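Otgate Lidari demonstration recording kit, reviewed

By Essam Lamrani

The Lidari is a kit for people who already have a small robot arm and want to teach it by showing. It costs $2,581 without the arm. In the box are a leader arm that you move by hand, two cameras, a foot pedal, a sync box, a lot of cable, and a license for Fadovero, the software that records everything and lets you sort it afterward. I bought mine through Jabłońska, the reseller, and have used it since June on a six-joint arm with a two-finger gripper.

I work on small pick and place jobs. Before this I recorded demonstrations with a game controller and a pile of scripts I had written myself. The scripts worked, but the controller was a bad way to drive a gripper toward anything smaller than a shoe, and my camera frames drifted away from the joint readings as an episode went on. Those two problems are why I paid for the kit, so I'll take them first.

Driving the arm

The leader arm is good. It's light, it holds its position when you let go, and the trigger that closes the gripper has enough travel that you can close partway and wait. Within a day I was recording faster than I ever did with the controller. The motion also looks better in the data. With the controller I tended to move one axis, stop, and move the next one, and the trained policy copied the stops. With the leader arm the approach and the descent blend together, and the policy picked that up as well.

The third joint is stiffer than the others. Otgate support told me it would loosen, and it did a little. If you have small hands you'll notice it in long sessions. There is a tension screw under a rubber cap, which the printed guide leaves out and the online guide mentions once.

Mirroring lag is low enough that I stopped thinking about it. The exception is when the recording disk is nearly full. Fadovero gives no warning then, and the arm starts to follow you late. I lost an afternoon to this before I looked at the disk.

Recording

You tap the pedal to start an episode, tap it to stop, and hold it down to throw the last one away. That last function is the best thing in the kit. With my old setup I wrote the bad episode numbers on paper and deleted them later, or forgot to.

The sync box does its job. I checked it by tapping the table with the gripper and comparing the camera frame of the contact with the jump in the joint current. They lined up at the start of an episode and they lined up at the end. I repeated the test after every software update and never found a problem.

For the first real data set I stayed with colored cubes on a white table. It's a dull task and a useful one. The objects are easy to see, a failed grasp is obvious, and if the policy can't manage that there is no reason to go on to harder parts. I moved the start positions by hand between episodes and tried to reach the edges of the workspace as often as the center. The routine was to place, tap, pick, lift, set down and tap. After an hour of it I'd take a break, and the episodes recorded right after a break were nearly always cleaner than the ones before.
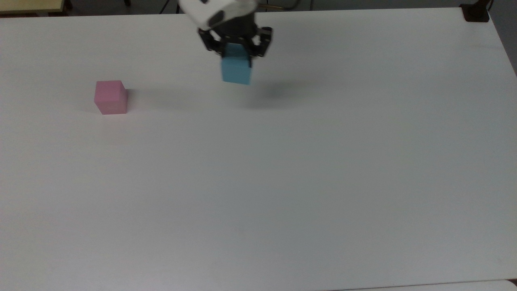 How many demonstrations do you need before it's worth training anything?

For a single-object pick with a fixed camera, I'd train a first policy at fifty or so and treat the result as a check on the setup. If it reaches in the wrong direction, look for a calibration or labeling fault before recording more. If it reaches the right place and fumbles the grasp, more episodes will probably help, especially ones with varied starting positions.

In total I've recorded 598 episodes with the kit. After review I kept 418 of them, and 244 of those are cube picks. The rest are from two jobs for a client, small molded caps and a flat bracket, which I can't show. Most of what I rejected was my own fault: a hand left in view, a start tap that came too late, a grasp that needed three tries. I could have kept the multiple tries, and some people do. I tested it both ways on the cubes and the version trained with the fumbles in it hesitated above the object, so I took them out.

Sorting in Fadovero

Fadovero is where I have the most complaints. The recording screen is plain and fine. The review screen shows both camera views side by side with the joint curves underneath, and you can scrub through an episode quickly. Tagging is done with number keys. Once I had set the keys up the way I like, I could get through a morning's recordings over one cup of coffee.

The trouble begins when you want to change something. Tags can be renamed but not merged. I had "slip" and "slipped" from two different sessions and had to retag every affected episode by hand. Trimming works on one episode at a time. If you want to cut the idle second off the front of everything, which I did, you have to export and write a script. The search box finds tags but doesn't search notes, and I put most of the useful information in notes.

Export is better. It writes one folder per episode with video, joint states, gripper state and a small text file of settings, and there is an option to pack it all in a format the common training libraries read directly. I had one failed export, caused by a slash in a task name. The error message said only that the export had failed.

It also keeps everything local. You can turn on cloud backup, but it's off when you install it and it stayed off when I updated. My client asked about that before anything else.

The cameras

There are two, one for an overhead or head-height mount and one small enough to go near the wrist. Image quality is adequate. Colors are stable once you lock exposure and white balance, and you should lock both. The setup wizard leaves them on automatic. My first session was recorded that way, and when the sun moved across the room the white table went from warm to gray over the course of the recordings. I recorded that set again.

Shadows deserve more attention than the guide gives them. On a white surface the arm's own shadow is one of the strongest things the camera sees, and a policy trained under one lamp can do badly under another. I now record each task under two lighting setups and tag them. It takes longer. The difference in how the policy behaves at a different time of day was large enough that I won't skip it.

The camera mounts are the weakest hardware in the kit. The clamp for the high camera is plastic and its ball joint creeps under load. I marked the correct position with a paint pen and check it at the start of each session. A metal clamp from a photo store would be a sensible purchase on the same day. The wrist mount holds well, but it comes with only one bracket size, and mine needed a shim.

Setup

Allow a full day. Calibration between the leader and the follower took me two attempts, the first of them ruined by having the follower's base bolted down a few degrees off square. The wizard accepted it anyway. Check the supported arm list before ordering, and check the firmware version as well as the model name. Jabłońska answered my question about firmware the same day I sent it. Otgate took a week to answer a similar one, though the reply was thorough when it came.

The cables are long enough for a normal bench and a desk beside it. They are all black and unlabeled, and four of them have the same connector. Put tape on them before you run them under anything.

Who should buy it

If you're recording a few dozen episodes to see whether learning from demonstration suits your job, this is too much money. Borrow a leader arm or build one from the open designs. If you expect to record hundreds, and to go back and sort them more than once, the pedal and the sync box will save you a lot of dull work. I would buy it again at this price, with a different clamp.

Running two arms at once is listed as supported with a second leader arm and a second sync box. I haven't tried it, and the parts were out of stock when I asked.

Good: leader arm, pedal, timing, local storage, export format.
Bad: camera clamp, no bulk trimming, tags can't be merged, no low disk warning.
Price paid: $2,581, arm not included.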